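3.2 Short-stay visitors and hazard information

Stultham is a port town on a fault line, and most of its visitors stay for 2 nights or fewer. Earlier work on earthquake risk and tourism has looked mainly at whether people cancel trips after a damaging event. We were more interested in what visitors know once they have arrived. A guest who has booked a round trip with many stops may have read a good deal about one place and almost nothing about the next.

We ran the survey in August at two sites, the ferry terminal at Stultham and the bus station at Vistgate. Visitors were approached while waiting to leave, so that all of them had finished their stay. The form took up most of one sheet and asked where they had slept, whether they had seen any earthquake notice in the room, and what they would do if shaking began at night. In all, 800 forms were complete enough to use. Day visitors were left out of the tables in this section and are treated separately in Section 3.4.

Of those who used the forms to report on their room, 61 percent remembered a printed notice of some kind. Far fewer could say where the outdoor meeting point was. Recall was better among people who had stayed in hostels than among hotel guests, and lowest among those in private rentals. Several respondents wrote that the notice was inside a folder with the breakfast hours and the wireless password, and that they had opened the folder only for the password. Others said they had looked around the room for somewhere to charge a phone before they looked at anything on the walls. 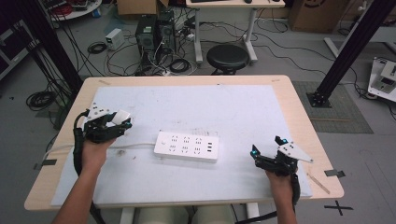
Figure 4. Power strip with outlet sockets and USB ports.

This last remark came up often enough that we coded it as its own category. Placement of the notice seems to matter more than its length. The lodging house run by Mac Giolla in Stultham uses a single card with four lines of text, kept beside the bed, and its guests gave the most complete answers of any group. The number of forms from that house was small, and we do not rest a general claim on it.

We also compared our results with the visitor count kept at Gromden, an inland resort that receives up to 2,000 overnight guests in a summer week. Gromden has no rule on room notices. Its operators told us that they give the information by word of mouth at check-in, but no record is kept of what is said, and we could not test recall there in the same way. Differences in the age of guests between the coast and the inland resort are discussed in Section 3.3.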